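Wet feet, bad laces and the end of the cheap boot: a morning with the Nornby boot mender

Notes from a long chat at the counter, typed up fast before I lose my own handwriting. We started just after nine, there was a queue by half past.

She has been mending walking boots in Nornby for 27 years. Started on ladies' heels, hated it. "Tiny little tips, all day, and people stood there tapping the counter. Then a man came in with a pair of boots he'd worn over every hill in Trurkuldale and asked could I save them. I couldn't, as it happens. But I wanted to."

That was the start of it. She bought a second-hand press, ruined a few pairs of her own, then put a sign in the window. Now it's nearly all boots. Some work shoes. School shoes in September if she's in a good mood.

I asked what kills a boot. Expected her to say rocks.

"Radiators. People come in off the hill, soaking, and shove them right up against the radiator overnight. Leather goes like toast. The glue lets go. Then they bring them to me and say they've been let down by the maker." She has a speech for this, it's well practised. Take out the insoles. Loosen everything. Newspaper in the toes, change it before bed, change it again in the morning. Leave them in a room with a bit of air. "It takes as long as it takes. If you need dry boots tomorrow you need two pairs of boots."

And mud? "Mud's worse than you think. It dries and it pulls the oil out of the leather with it. A bucket and an old washing up brush, that's all I'm asking. Five minutes." 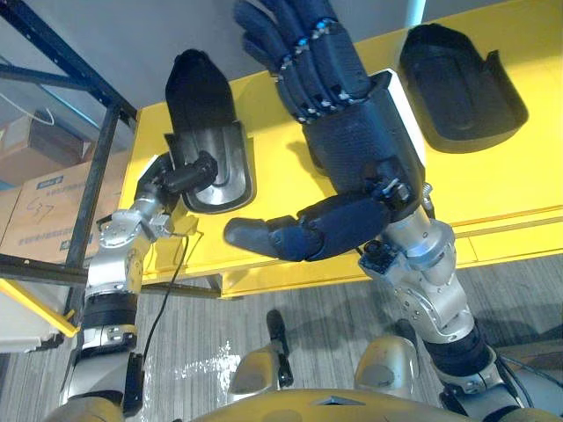
A black shoe-shaped piece on end, yellow table.

She's less fierce about wax than I thought she'd be. Most people use too much, she says, and then the boot can't breathe and they complain their feet are wet when it's only sweat. Thin coat, warm hands, leave it alone. She doesn't sell it. There's a shop called Sombatkul two doors down that does and she sends people there, they send her the boots.

On fit she gets going properly. I barely had to ask anything.

"Everybody buys them too small. They try them on in the morning in a thin sock, walk up and down on a carpet, lovely, sold. Then it's four in the afternoon, they're coming downhill, feet have swollen up and the toes are hitting the front every step. Black toenails. I've had people show me, on this counter, with the sock off. I don't need to see it."

So: go in the afternoon. Take the socks you walk in. Stand on a slope, any half decent shop has a little ramp. Kick the floor, gently, and see if your toes touch. If they do, up a size, and don't argue about what size you've always been. "You've not always been anything. Your feet get longer. Mine did after forty, nearly a whole size."

Insoles too. The ones that come in the box are rubbish in her view, even in dear boots, thin as a beer mat and flat by the second summer. She'd sooner people spent less on the boot and put a proper moulded insole in it, one with a cup for the heel. Take the old one out first. You'd think that went without saying. She's pulled three out of one boot, stacked up like pancakes, from a man who couldn't understand why it had got tight.

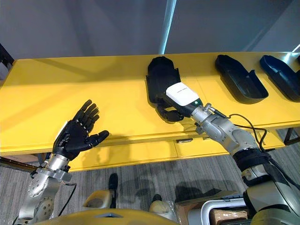

What can be mended and what can't

She's blunt here and I wish more people in her trade were. A boot with a stitched sole or a decent rubber rand can nearly always be done, once, often more than once. A boot where the midsole has crumbled can be done if the upper's sound. A boot that is moulded all in one piece, forget it.

"They look the same on the shelf, that's the trouble. I tell people to bend it and look at the join. If there isn't a join there's nothing for me to get hold of."

The crumbling thing deserves a paragraph. The soft layer between the sole and the foot goes off with age whether you wear it or not. Someone keeps their best boots in the loft for years, saves them for the big trip, and the soles come off in the car park. She gets several of these every spring. Always very upset. Always the boots that cost the most.

"Wear them! What are you saving them for? Walk to the shops in them."

Last year she resoled 373 pairs, she keeps a book with every one in it, biro, no computer. Which makes how they wore down very easy to look up, and she does, she went and got it to show me. Outside heel, outside heel, outside heel, then one all worn at the toe that belonged to a woman who does a lot of kneeling on allotments.
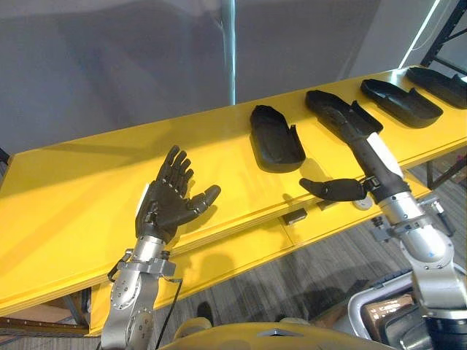
Price came up, it had to. A resole costs a good chunk of what a cheap new pair would, and people do walk out when they hear it. She doesn't chase them. Her sums go like this: a cheap pair lasts a couple of winters and goes in the bin, a good pair with one new sole sees you through about 10 and by then it fits like nothing else will. She says the leather over the big toe joint is the bit you've paid for, really, in blisters, and why would you throw that out.

She rates Brollau for older stock. The early ones had a thick one-piece upper with only the seam at the back and she says she's never had to turn a pair of those down. Newer boots from anybody, she wants to see in her hand first. No promises by phone. No promises from a photograph either, peple send her dark pictures of a heel and ask for a price.

Laces, then. I'd not expected to spend so long on laces. Flat ones for boots with hooks, round ones slip. Carry a spare. If your heel lifts, don't haul the whole lot tight, do a double twist at the ankle so the bottom stays loose and the top holds. She showed me on my own boot, tutting at the state of it, and I'll admit that I walked home without the rub I've had since about April.

Did she think people look after things less than when she started? Long pause, someone came in for a collection, we lost the thread and then she picked it up again without me asking.

"No. I think they were never shown. My dad did ours on the back step after tea, all in a row, and we all had to do our own by the time we were seven or so. Now I get grown men asking me which end of the brush. They're not daft, they want to know. They just haven't had the back step."

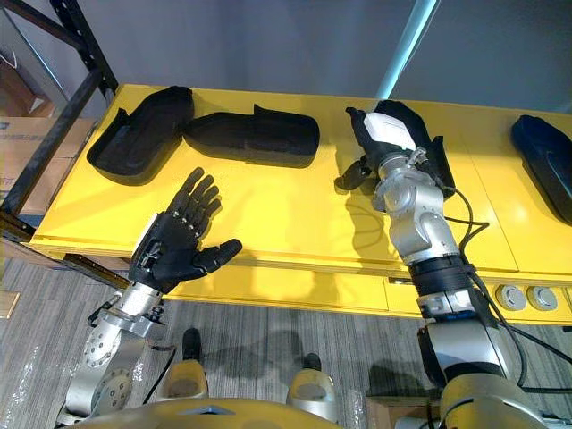 She's thought about doing a class. One evening a month in winter, bring your own boots, bring a mug. Cleaning, waxing, how to glue a toe that's just beginning to lift so it gets you through to spring. The lifting toe is the one she really wants to teach. Catch it early and it's a dab of contact glue, both sides, wait till it's tacky, press it hard and leave it a full day with something heavy on top. Catch it late and there's grit in the gap and it'll never hold however much you squirt in. Superglue is banned. It sets like glass and cracks the first time you go up a step.

And her own boots? Brown, ancient, on their third set of soles, hanging on a nail behind the door. She gets out in Trurkuldale most months, the low path by the water when her knees are bad and the ridge when they aren't. Doesn't look at the view much by her own account. Looks at everyone's feet.

"I can't help it. Somebody comes past, says good morning, and I'm thinking, those want doing before October."

Shop is open from nine, shut for an hour at lunch, boots need to be clean when you hand them over or she'll hand them strait back. Allow three weeks in summer, longer once the clocks change.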